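About Us

Jandon Automation. Small robot training shop in Dornasstead, one long building behind the rail yard. We teach people to set up, program and look after robot arms. Mostly adults, some high school groups, a few companies sending their line crews.

Started out doing repairs. Customers kept asking us to show them how, so the classes grew and the repair bench shrank. Still have the bench. Ask nicely.

What we do

Short courses, evenings and daytime. Programming basics, gripper setup, simulation, safety around moving arms. Class size stays small because there are only so many stations. No degree needed, no math test at the door. If you can use a spreadsheet you'll be fine.

Open Day in June

Our big one. Doors at 10 a.m., last demo starts at 3:30 p.m. and we lock up when the coffee is gone. Last year 225 people came thru, a lot more than we had chairs for. More chairs this year. Also a second door open on the yard side so the line doesn't block the neighbors.

How it goes: sign in at the front, grab a badge, pick a demo. Each one runs 90 minutes with a break in the middle. First half is on screen, in the simulator. Second half is on the shop floor with the real arms, safety glasses on, stay behind the yellow tape please.

The simulator part is pick and place. An arm, a table, colored cubes and a flat cyan slab. You write the moves, hit run, watch, fix it, run it again. Kids are usually faster at this than their parents. Bumping a cube off the table costs nothing in there, so go ahead.

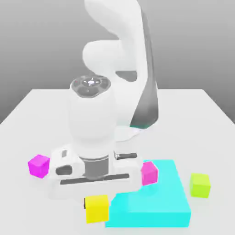

Simulation render: Jandon Automation / Skonholm course files

Cubes are small next to the gripper and they sit at different spots, some right up by the slab, so the approach matters more than people expect. Come in from straight above, slow down near the table, then close. Most first tries come in too fast. Save your program before the break, the stations get reset at lunch and we can't get it back for you.

Skonholm is our beginner course, by the way. Same exercises as the open day, just a lot more of them. Biswas is the follow-on, for people already working with arms who want to do there own cell layout. Both run spring and fall.

Visiting with a group

Schools and companies welcome all year, mornings are best. We can take 2 groups a day. Write to the office with your head count and ages, and tell us if anyone needs step-free access (front door yes, yard door has a lip). Under 12s need an adult with them on the floor.

Cost

Open day is free. Group visits are $100 flat, whatever the size, paid on the day. Courses are priced on the course page.

Parking

Gravel lot past the loading dock. Fills up early on open day, street parking after that. Bus stops at the corner.

Questions, use the contact form. We answer in the mornings before class.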